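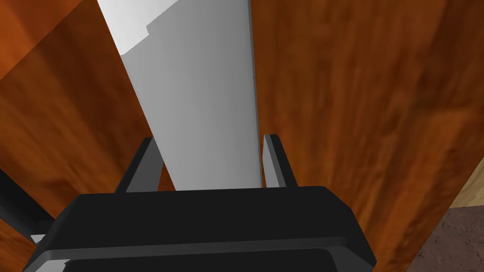
Rosby

Wrist-view grasp checks in simulation. Data card and readme in one file, because I kept updating one and forgetting the other.

Hi! I'm Fabian Rainer and I maintain Rosby, mostly in the evenings. It's a set of rendered grasp episodes seen from the wrist, plus a small Python tool for replaying and scoring them. If you're working on a policy that has to decide "do I have this thing between my fingers or not" from a wrist camera, you're who I made it for. If you want full-body navigation or pretty room tours, you'll be bored in two minutes.

What's in it

There are 1,618 episodes in total. The train split has 1,000 of them, the validation split has 592, and the leftover 26 are the ones I call the odd drawer: episodes where my scorer and my own eyes disagreed. I didn't want to throw those away and I didn't want them in anybody's numbers either, so they sit in their own folder. Go poke at them, they're fun.

Each episode is a folder with the wrist RGB frames, a depth frame for every RGB frame, joint positions, the commanded finger opening, the measured finger opening, and a contact flag for each finger straight out of the simulator. There's also a short meta file with the random seed, the object name and the version of the renderer settings.

Everything is simulated. All of it! Please don't report real-robot results out of this set, somebody did that with an early copy and we had a confusing week of emails.

Why I made it

I was using Calvo (our planner) to pick up tall, pale objects next to wood furniture, and my grasp detector kept telling me it had a firm hold when the fingers were just standing on either side of the thing. From the wrist, a narrow gap between a gray finger and a light gray object is a few pixels of nearly the same gray. A person squints and guesses. My network didn't even squint, it was 99 percent confident and wrong.

So Rosby leans hard on that case. Lots of objects that run up out of the top of the image, lots of gray on gray, and busy wood grain behind, which my edge features love way more than they should. Objects are often tilted, too. Straight-up objects made the problem too easy and I noticed my detector had basically learned "vertical thing in the middle means success."

Getting started

You need Python 3.10 or newer. Clone the repo, then:

pip install -e .
rosby fetch --split val
rosby replay val/0007 --overlay contact

The replay window shows the wrist view with the contact flags drawn on the fingers. Space pauses, the arrow keys step one frame, and q quits. On a laptop with no graphics card the replay is fine, it only plays back stored frames. Re-rendering is another story and I wouldn't try it without a decent GPU.

To score your own detector, write one line per frame with the episode id, the frame number and a hold probability between 0 and 1, then:

rosby score my_output.csv --split val

It prints accuracy, a calibration number, and something I call the flank rate. That last one is how often you claim a hold while the object is between the fingers with no contact on one or both of them. It's the number I care about most. You can have lovely accuracy and an awful flank rate, ask me how I know.

Labels

The hold label is true when both finger contact flags are on and the object moves with the gripper for the next ten control steps. I don't label a hold from the picture. A single frame really can't tell you, and I say that after spending most of December trying to do it by hand. If you use hand labels for anything, use them for the odd drawer, where I left my notes in plain text next to each episode.

Things that will bite you

The gripper body takes up a big chunk of the bottom of the image. If you center-crop, you lose the lower part of the fingers, and that's exactly the bit you want. Resize the full frame, please. I had a crop in my loader for ages and blamed the optimizer.

Depth is clean. Too clean. Real wrist depth falls apart on near surfaces, so there's a flag, --dirty-depth, that adds holes and edge noise. It's off by default so that old results still match.

The gripper housing is matte black and its color never changes. I know, I know. Randomizing it is on the list. For now, if your model is going onto a gripper that's any other color, mask the housing out (rosby mask does it for you) before training.

Finger opening is stored in meters in the new files and in millimeters in the files before version 2. The loader converts it. If you read the raw files yourself, check the meta file first!

How it fits with the other stuff

Calvo plans the approach and writes the joint targets. Grornavov is the renderer wrapper, it takes a seed and a scene file and hands back frames. Rosby sits on the end and doesn't care who made the motion, so you can swap in your own planner as long as it writes the same joint log. Skurance pays for the storage and the render time, and they've been very relaxed about me giving the whole thing away.

Still to do

Shorter objects. Darker objects. A left-handed camera mount, which two people have asked for now. A version of the flank rate that looks at the whole episode instead of single frames, I have a branch for it but the name of the command is terrible and I keep renaming it.

Contributing

Open an issue before you send a big pull request, small fixes can just come in. If you think a label is wrong, give me the episode id and the frame number and I'll replay it. Please attach the output of rosby version too, half the bugs so far were old copies of the loader.

Code is under MIT, frames and logs are under CC BY 4.0. Cite the repo if you use it in a paper, and send me a link, I like reading them.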